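Device Care at Home: Preparing Phones and Work Surfaces for Weekly Cleaning

Last updated: October

Filed under: Household Guides > Electronics and Small Devices

The Galtcombe Household Skills Service provides this guide to residents who wish to clean mobile phones at home and to keep a wooden table in good condition while doing so. The procedure requires two microfiber cloths, a soft dry brush and a clear surface with good light. It applies to phones in ordinary household use. Phones with cracked glass or a swollen back should be taken to a qualified repair shop and should not be cleaned at home.

Preparing the table

Choose a table that stands away from the sink and the stove. Remove cups, food and loose paper. Small flakes and grit should be cleared before any phone is set down, as they can mark a screen when the device is turned over. Brush along the grain of the wood and collect the debris at one edge. Strongly figured wood can hide dark crumbs, and it is advisable to look across the surface at a low angle as well as from above.

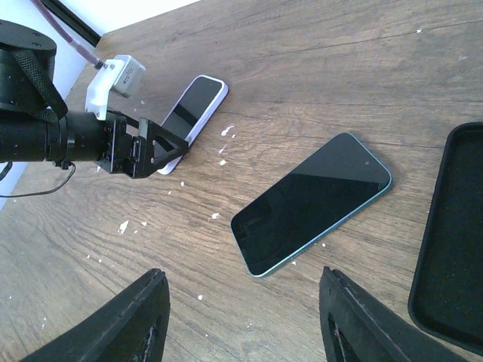 White flakes on a wooden tabletop beside a phone. Debris of this kind should be brushed away before cleaning begins.

Do not use spray polish on the table on the day of cleaning. Residue left on the wood will transfer to the glass and leave a film that is difficult to remove. Where polish has been applied recently, lay a clean cotton cloth over the working area.

Preparing the phones

1. Turn off each phone and disconnect it from its charger.

2. Remove the case, if one is fitted. Cases are washed separately and must be completely dry before they are replaced.

3. Place the phones on the table with space between them. Devices that touch or overlap are easily scratched when one of them is lifted.

4. Inspect the screen, the back and the side buttons of each device. Make a note of any existing marks.

Cleaning the screen

Fold the first cloth into quarters and wipe from the top of the screen to the bottom in straight strokes. Turn to a fresh face of the cloth after each pass. If fingerprints remain, dampen one corner of the cloth with plain water and repeat, then dry the glass at once. Liquid should never be applied directly to the phone. Household glass cleaner, vinegar and abrasive powders are not suitable.

Cleaning the back and the camera

Lift the phone by its edges and keep the fingers clear of the lenses. A raised camera module collects lint where it meets the back panel. Run the soft brush around the base of the module first, then wipe each lens with the second cloth, using light circular strokes. Matte backs may show streaks if they are left damp — dry them fully before moving on.
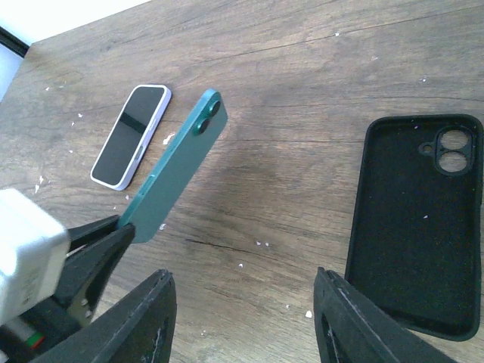 Teal-green phone with its back in view and two lenses in a raised camera module. A lavender-framed phone lies flat beside it.

Finish with the sides. Draw the brush along the frame and around each button, holding the phone so that loosened dust falls away from the openings. Pins and needles must not be used in the charging port.

After cleaning

Leave the phones uncovered until all surfaces are dry, then refit the cases. Brush the table once more, again following the grain, and wash the cloths without fabric softener. Store them in a closed bag — a cloth kept loose in a drawer will pick up grit.

Related guides

Caring for Unsealed Wooden Tables
Washing and Storing Microfiber Cloths
Sorting Chargers and Cables
Preparing an Old Phone for Donation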